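## Session 6 – Service charges in shared buildings

Welcome back! Today we get to my favourite part of the course – who pays for the roof. Read section 26 of the reader first, then the Bernance lease, where 464 flats share a single heating system (a wonderful puzzle!).

A service charge covers the upkeep of shared parts: stairs, lifts, gutters. The lease sets each owner's share, often by floor area.

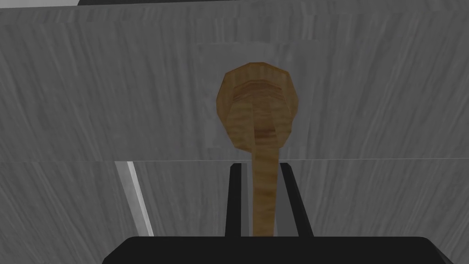

*Fig. 1. Wooden spoon, computer rendering.*

Do look closely at the word "reasonable" – so much hangs on it. A cost can be allowed by the lease and still be open to challenge.

**For next week:** Femke Prins and Marcelle Riviere present the De Haan case. Everyone else, bring one question on reserve funds.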